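Clura: Call for Test Sites, Bin Picking Evaluation Kit

Posted 9/18/25

Clura is looking for 5 test sites to run its bin picking kit on their own robot arms. The trial starts in November. Workshops, packing operations, repair shops and teaching labs may apply. Sites that already own a six- or seven-axis arm and can leave it in one place for the length of the trial will be considered first.

What the kit covers

The kit is a software package and a controller box for picking mixed, unsorted items out of a single open bin. It plans the approach, chooses a grasp and records each attempt. It does not include an arm, a gripper or a bin. The current release, Mivotetti, was developed on small rigid and semi-rigid goods: toys, plastic parts, bottles, hand tools. Items in contact with a bin wall and items that are transparent remain the hardest cases, and we want more data on both.

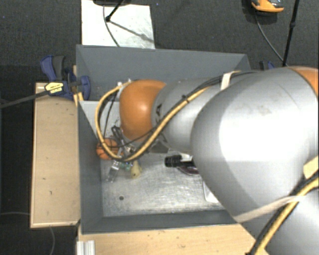

Each site will run 300 pick attempts per week with its own items and log every failure by type: missed grasp, dropped item, wall contact, cable snag, or planner timeout. The log form takes one line per failure. Successful picks are recorded automatically and need no entry.

Requirements

Arm with a reach of at least 884 mm and an open control interface
Two-finger gripper, electric or pneumatic
Rigid bin with straight or sloped walls, fixed to a bench or table so that it cannot shift
At least 50 different items that fit the gripper
External cables secured along the arm, with enough slack for full wrist rotation
One operator present whenever the arm is powered
Working emergency stop within reach of the operator

Metal and plastic bins are both accepted. If the bin floor is reflective, say so in the application. We adjust the depth settings before shipping.

What sites receive

Use of the controller box and a Mivotetti license for the trial period, remote setup, and a written report on their own results. Sites that complete the full log may keep the license for one further year. The controller box must be returned. Travel and labor are not paid. Clura covers shipping in both directions.

Applicants should send the arm model, gripper type, bin dimensions, an item list and the name of the operator. A short note on previous picking work is useful but not required. Incomplete applications will be returned once for correction.

Technical questions go to Anong Petchrat, integration. Applications go to Nuanchan Jitpraphai, trial coordination, Clura, Thammasiri Building. Selected sites will be notified in writing and sent the trial agreement for signature before any equipment ships.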